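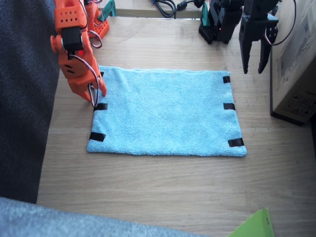 2018-09-18, bench notes, silver tarnish

Souad Ouali passed on the Josuvon dip flyer. It claims over 100 pieces per bottle with no loss of shine. I doubt it. The Dellcombe one said much the same and left our oxidized rings flat and gray in the recesses.

Tried it on 8 sterling links from the Follham scrap, 2 kept back undipped. The other 6 came up bright — but so does anything fresh out of acid. Want to see them in October before I believe a word. No plated stock or pearls in it until then. Rinse water smells of sulfur, ask Benmoussa what's in the stuff.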